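Amemthorpe Open Day Recordings - README

Version 2
Last edited 2025-06-13
Maintainer: Eugeniusz Domański

Summary

This folder holds the recordings made during the open day at the Amemthorpe workspace, together with the notes needed to read them. Visitors were shown how hand-held grippers are used to record manipulation work, and those who wished to could record a few episodes themselves. The set contains 675 episodes in 13 sessions. It was put together as a record of the demonstration and as a small test set for people working on noisy, untrained operation. It was not planned as a training set and should not be treated as one without reading the section on known problems.

The folder name on the server is carna_openday. Carna is the name of the recording software and of the file layout that it writes. Earlier copies of the folder were called flestov_tmp, after the machine that the files were first written to. If you have a copy under that name, delete it. The timestamps in it are wrong.

Contents

episodes/ - one subfolder per episode, numbered in the order of recording
sessions.csv - start and end times, station, task code, operator type
tasks.txt - task codes with the wording read out to the operator
calib/ - camera and marker calibration, one file per gripper
consent/ - not distributed, held by the maintainer
notes/ - free text written by the station leads during the day
CHANGES - list of edits since the first version

Each episode folder contains a video file from the gripper camera, a pose track, a gripper opening track and a short metadata file. The pose and opening tracks share one clock. The video has its own clock and is aligned to the others through an offset stored in the metadata. Do not assume that the offset is constant within a session. It was re-measured whenever a gripper was restarted, and the grippers were restarted more often than we would have liked.

How the day was run

There were 4 stations. Stations A and B were for cloth, station C was for rigid objects and station D was for replay, where a visitor could watch an episode next to its pose track. Nothing was recorded at station D, so it does not appear in sessions.csv.

At the recording stations, a station lead showed the task first, then handed the gripper over. The lead's own episodes are kept in the set and marked operator=lead. Visitor episodes are marked operator=visitor. No further information about visitors was stored and the two labels should not be split any further by guesswork. Where a lead took hold of the gripper to help a visitor, the label is operator=mixed.

The task wording was read from a card and was kept short. For cloth, the operator was asked to pick up the garment, hold it clear of any surface, and put it down in the marked area. For rigid objects, the operator was asked to move the object from one tray to the other without letting it touch the rim. We did not correct how people held the tool unless the marker was covered, in which case the lead asked them to move their hand and the episode was carried on. There was no restart and no penalty.

Cloth turned out to be the part that visitors wanted to talk about. A rigid block can be picked up from nearly any side and looks the same afterwards. A garment changes shape as soon as it leaves the table, hides its own edges, and often hides the gripper as well. The pose of the tool is then known from the marker cube while the state of the cloth is known only from the video. This is the main reason for keeping the cloth episodes whole, including the ones in which the garment was dropped.
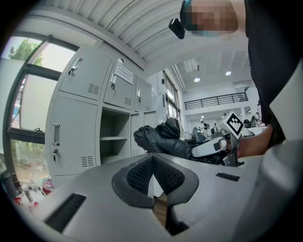

McAlister asked whether dark fabric was a fair choice for a demonstration, given how little of its structure a camera picks up when it bunches, and suggested that a striped or checked cloth would have told visitors more. The point is recorded in notes/ in full. It is a reasonable one. Black garments lose most of their fold detail under indoor light, and any method that depends on visible creases will do badly on them. They were kept in the programme on purpose, as they are common in ordinary laundry and a test set without them would flatter the results. For the next open day, planned for October, station B will use patterned cloth and station A will stay as it is, so that the two can be compared.

Grippers and markers

The grippers are hand-held and closed with a trigger. Each tracked gripper carries a cube with square black-and-white markers on its faces. One visible face is enough for a pose, although the estimate is poor when that face is seen at a steep angle. Two visible faces give a good estimate in nearly all cases. The number of faces used is written to the pose track for every sample in the column n_faces. Samples with n_faces=0 are filled in by interpolation and are flagged.

The gripper cameras are wide-angle. A good deal of the room is therefore visible in most episodes, including windows, lights, furniture and people who are standing well away from the station. This matters for two reasons. First, daylight through the windows changed during the day, and exposure changes with it. Cloth near a bright window can come out as a flat dark shape. Secondly, people in the background move, and motion-based segmentation will pick them up. Masks are not supplied.

Faces have been pixelated throughout. The pixelation was applied automatically and then checked by hand at a reduced frame rate. If you find a frame in which a face has been missed, send the episode number and the time to the maintainer and do not pass the file on. The pixelated area is sometimes larger than the face and may cover part of a hand or a garment held near it. We chose to leave these as they are.

Calibration

Calibration was carried out once before the doors opened and once after closing. Both results are in calib/, with the suffixes _am and _pm. The difference between the two is small for stations A and B. For station C it is larger, and the lead's note says that the gripper was knocked against the tray stand soon after lunch. The exact episode is not known. Use the morning file for the morning sessions and the evening file for the rest, and treat the first session after lunch at station C with care.

The opening track is given in normalised units, where 0 is fully closed and 1 is fully open. Thick cloth between the fingers stops the gripper from closing fully, so a held garment will often show a value well above 0. A threshold that works for blocks will miss many cloth grasps. A per-station threshold is given in tasks.txt as a starting value only.

Known problems

- Some visitors held the trigger half-closed during the approach. This is how they worked and has not been edited, but it makes grasp detection from the opening track unreliable.
- Session 2 has no usable audio. Audio has been removed from all the other sessions for privacy, so this makes no practical difference, but the missing stream causes a warning in older readers.
- Episodes vary a great deal in length. Several contain long pauses in which the lead is answering a question. Pauses are not marked.
- Loose fabric sometimes covers the lower faces of the marker cube. Expect gaps in the pose track when a garment is lifted high and turned.
- The task code CL-B was read out with slightly different wording before and after lunch. Both wordings are in tasks.txt.
- A few episodes marked operator=visitor may belong under operator=mixed. The leads did not always have a hand free to change the label.

Suggested use

The set is suitable for checking whether a pose pipeline copes with untrained operators, for testing alignment code, and for teaching. It has been used at Amemthorpe to show new staff what a poor grasp looks like in the tracks before they see it in the video. It is too small and too uneven for benchmark figures to mean much - if you do report figures on it, give them separately for each station and each operator label.

There is no official split. If you need one, split by session and keep all episodes of a session on the same side. Splitting by episode will place nearly identical backgrounds and lighting in both halves.

Access and removal

The files may be used for research and teaching within the terms that visitors agreed to on the day. They may not be reposted. A visitor can ask for their episodes to be removed by giving the session slip number printed on their consent form. Removed episodes leave an empty numbered folder so that the numbering of the others stays the same. Readers should skip empty folders without raising an error.

Corrections to this file go to the maintainer, Eugeniusz Domański, with the name of the section in the subject line. Corrections to labels should include the episode number, the old label and the proposed one. They are collected and applied together at the next version.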